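Mindis Harbor Records

Transcribed port and market records from the old trading town of Mindis, with place names matched to a modern gazetteer. The set covers the period when the lower harbor was in use and stops where the silt closed it.

Contents

records.csv holds 2695 rows, one per entry in the source ledgers. Each row has an entry number, ledger letter, goods, place of origin as written, place of origin as matched, and a notes column.

places.csv lists the 52 place names that appear in the ledgers. 19 of them have no agreed location and carry the value "unplaced" in the match column. Please leave them that way if you merge this file with another gazetteer.

ledgers.txt gives the shelf marks and the state of each volume. Ledger C has water damage along the lower margin, and many weights there are missing.

Conventions

Spelling in the "as written" column follows the source, including obvious slips. Square brackets mark letters supplied by the transcriber. A question mark after a weight means the numeral could be read two ways. Dates use the local harbor year, which starts in November. No conversion is supplied.

Oil and wine were measured in the same jar unit until the Eltwood tariff, then separately. Check the unit column before adding anything up.
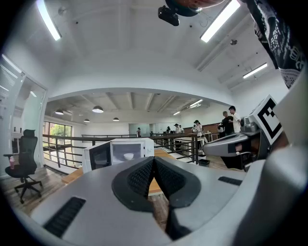 Two gray grippers, the nearer one with black finger pads.

Known problems

Kang appears in the ledgers both as a landing place and as a family name. Rows where we could not tell which was meant are marked "K" in the notes.

Version 2 fixes the column order in places.csv and restores the Stuvivell entries dropped from the first release.

Credits

Transcription by Hicham Morsy. Place matching and file checks by Min-kyu Ra. Send corrections with the ledger letter and entry number.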